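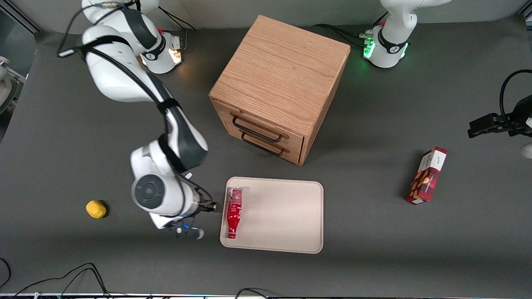
Beige tray and wooden cabinet on the gray mat

Ticket 991 – Recruiting board shows wrong commit total after roster import
Product: Tindo recruiting tracker
Opened by: Godura football, recruiting office
Priority: High
Status: Closed

Opened January 13, 2019

Problem as reported

After this morning's import, the public commit list for the incoming class shows a linebacker twice. His first entry has him as an outside linebacker at 265 pounds with the date he committed. The second has the same name and high school, no position, and no date. The class total on the front page went up by one to match.

The offer board is also wrong. Three players who have already picked other schools are back under "Offered – Open." We moved them to "Closed" in August and they had stayed there until today.

We have official visits coming up and the coaches use the offer board to set the call list. Please fix the board first if they have to be done separately.

Support, first reply

Thanks for the report. Please send the following:

The file you imported, unchanged
The import settings page, with all options showing
Whether anyone edited the board by hand after the import

Please don't delete the duplicate player yet. If the second entry has picked up the visit notes, deleting it will remove them too.

Customer reply

File attached. It is the spreadsheet from the Mustov camp last summer, with heights and weights updated after the season. Settings were left as they were, except "Match players by" is now set to "Name and class year." It used to be "Player ID." The camp sheet has no ID column, so the import would not run the old way.

No hand edits. The visit notes are on the second entry. The first one only has the commitment and his junior film links.

Support

We found two separate causes.

1. Duplicate player. The camp sheet lists him in the wrong class year, one year later than your board has him. With matching set to name and class year, Tindo read him as a new player. The "Committed" column in your sheet was marked yes, so he was added to the public list as well.

2. Reopened offers. The sheet has a "Status" column that still reads "Offered" for those three players. "Overwrite status from file" was turned on, so the older value replaced yours. The import did what the settings told it to do, but we agree the warning on that page is easy to miss.

Steps to fix

Go to Class, then Players, and select both entries for the linebacker.
Choose Merge. Keep the first entry as the main one.
Check the box for "Carry over notes and visits."
Save, then open the offer board and use History to restore the three players to "Closed."
Turn off "Overwrite status from file" before the next import.

The front page total refreshes every 2 hours. You can force it with Rebuild under Site Tools.

Customer reply

Merge worked and the notes came over. Two of the three offers are restored. The third one, the cornerback from Hrynyshyn, has no History entry before today, so there is nothing to restore.

Support

His record is past the history limit. The board keeps the last 100 changes per player, and his film links had been re-saved many times this fall. Set him to "Closed" by hand. You will need to type the school he picked again – we can't recover that field from our side without rolling back the whole board, and that would undo the merge.

Customer reply

Done by hand. Board is correct now. Rebuild ran and the class total is right on the front page and on the phone version.

One request: could the import show a list of new players before it saves? We would have caught the duplicate.

Support

Passed on to the product team as a feature request. There is no date for it yet. For now, "Test run" on the import page gives you a count of new and changed players but does not list names.

Closing this ticket. Reply here within two weeks to reopen it.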